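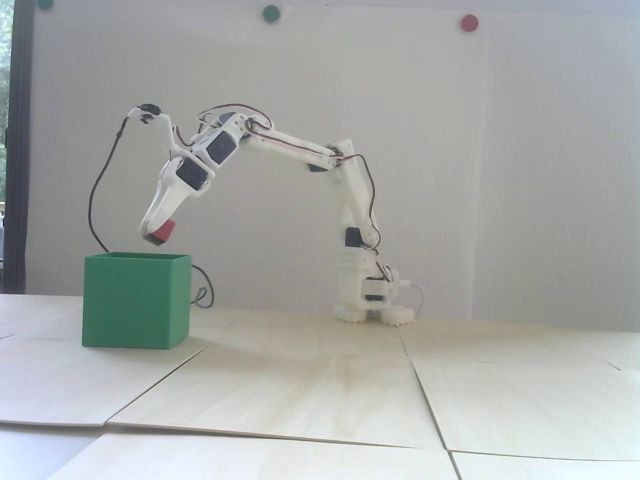
Temps de lecture : 4 min

Le barrage de Tronditz perdait de l'eau. Tous les barrages en perdent. Celui-ci avait un débit de fuite admissible de 29 litres par minute, mesuré au déversoir triangulaire de la galerie basse, et Wissam Bitar relevait la valeur chaque matin à sept heures, au crayon, dans un registre à couverture grise.

Le registre portait le numéro 53. Les précédents étaient rangés dans l'armoire du poste de garde, classés par ordre chronologique, à l'exception du 17, qui avait servi à caler la chaudière jusqu'à l'hiver où elle fut remplacée.

Un mercredi de février, la lame d'eau au-dessus du déversoir monta de 4 millimètres. Bitar mesura une deuxième fois. Il essuya la règle, attendit que la surface se stabilise, approcha la lampe et mesura une troisième fois. La valeur ne changea pas. Il l'inscrivit, souligna le chiffre, puis remonta les 1 704 marches de l'escalier de service, l'ascenseur étant consigné pour contrôle des câbles.

Le règlement prévoyait qu'un écart de cette nature soit signalé à l'ingénieur de permanence. L'ingénieur de permanence était Leonie Tapsell, du bureau Pryor, à Lusow, deux vallées plus à l'ouest. Elle décrocha à la sixième sonnerie.

- Quelle cote pour la retenue ?
- Inchangée depuis lundi.
- Température de l'eau ?
- Trois degrés.
- Turbidité ?

Bitar regarda le flacon qu'il avait rempli en bas et posé sur l'appui de la fenêtre. L'eau était claire. Au fond, il y avait une couche de matière très fine, de l'épaisseur d'un ongle, qui n'y était pas quand il avait vissé le bouchon.

- Dépôt après décantation, dit-il. Gris.

Elle ne répondit pas tout de suite. Il entendit une porte, puis un moteur qu'on essayait de lancer.

Elle arriva à treize heures avec deux caisses de matériel et des bottes neuves. Elle demanda à voir le registre avant de voir la galerie. Elle le lut debout, en remontant les pages, et s'arrêta au mois de novembre.

- Ces mesures sont toutes de votre main ?
- Toutes.
- Vous n'avez jamais pris de congé ?
- Le règlement prévoit un remplaçant. Le poste n'est pas pourvu.

Elle recopia une colonne dans son propre carnet. Bitar remarqua qu'elle écrivait les sept avec une barre, comme lui, et qu'elle ne recopiait que les jours impairs.

Ils descendirent. La galerie basse mesurait deux mètres de haut pour un mètre vingt de large. Les parois étaient couvertes de calcite, en draperies du côté amont et en plaques du côté aval. Les drains débouchaient à intervalles réguliers dans la rigole. Tapsell prit les débits un par un, avec une éprouvette et un chronomètre. Elle annonçait la valeur, Bitar la répétait et la notait. Au-delà du coude, le rythme se fit de lui-même et ils cessèrent de dire le nom des unités.

Le drain situé sous le plot central donnait une eau trouble. Tapsell approcha l'oreille de l'orifice. Elle resta dans cette position assez longtemps pour que Bitar, par désœuvrement, relise l'étiquette de l'éprouvette. Elle était graduée par la maison Cillier, à vingt degrés. À trois degrés il aurait fallu corriger. La correction était inférieure à l'erreur de lecture.

- Venez écouter, dit-elle.

Il se pencha. Il connaissait le bruit du barrage, c'est-à-dire qu'il ne l'entendait plus depuis des années. Dans le tube, l'eau coulait par à-coups, avec une pause entre chaque. Il compara la pause à sa montre. Elle s'allongeait.

- C'est comme cela depuis quand ?
- Je ne mesure pas le bruit, dit Bitar. Il n'y a pas de colonne.

Elle sortit de sa poche un crayon, prit le registre, l'ouvrit à la page du jour et traça une ligne verticale dans la marge de droite, à main levée. En tête, elle écrivit : pause, secondes. Puis elle lui rendit le registre.

Au poste de garde, elle téléphona longuement. L'abaissement de la retenue fut décidé à seize heures, à raison de cinquante centimètres par jour, et les vannes de fond furent ouvertes avant la nuit. Les vitres se mirent à vibrer. Bitar glissa un carton plié entre le châssis et le mastic, là où il le glissait à chaque vidange.

Tapsell dormit sur le lit de camp du remplaçant. Les draps étaient encore sous plastique.

À sept heures, il descendit seul. Il lut la lame d'eau au déversoir, puis alla jusqu'au plot central, s'accroupit et posa l'oreille contre le tube. Il attendit. Au bout d'une minute, il prit le crayon et l'approcha de la nouvelle colonne, sans écrire, les yeux sur l'aiguille.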